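tray-notes, v3

Photos + notes on serving trays and the tables they get laid out on. Started by Efua Antwi, now mostly kept by Petrică Dinu and me (Fidelina). Working name for the set is Unau, so if you see that in an old folder, same thing.

## What's in it

- 549 photos, all indoors
- 27 trays, one text note per tray
- `trays.csv` — one row per tray: id, base color, rim, printed words, drawing y/n
- `rooms.txt` — short, needs work

Lighting is all over the place. Some rooms are dim, left as is. Don't brighten before checking colors, the creams go white on you.

## How trays get written up

Base color first, then rim, then anything printed. Copy words exactly as printed, capitals included. Drawings get one plain line, "cartoon bunny, outline only" is plenty. If something lies over part of a tray, note the part you can see and leave the rest of the feild blank.

Size is only ever "large" or "small" next to whatever else is on the table. No tape measure was used, please stop asking Petrică.
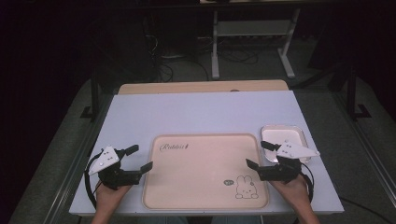
*Large beige tray, "Rabbit" in cursive near the upper left, bunny lower right. Smaller tray with silvery rim at right.*

Color on the big one caused a long thread. Efua had peach, I had cream, csv now says `beige`. Small one is `pinkish-white`, rim `silvery`. Don't put `silver`, we don't know what the metal is or if it's metal.

Tables pushed together count as two. Put the front one in `table_a`, back one in `table_b`.

## Known problems

- 24 rows have no rim entry. Working on it
- nearly 90 photos still sitting in `unsorted/`
- Trundthorpe folder has dupes — keep the higher number
- `speech_bubble` column was added late, older rows are empty, that does not mean no bubble

## Changes

v3, 21 April 2018: merged Ewurabena Dramani's color fixes, dropped the `mood` column
v2: split `printed` into words and drawing
v1: first upload, October

Corrections go in `fixes.txt` with your initials, one line each. Ewurabena reads them before they go in teh csv.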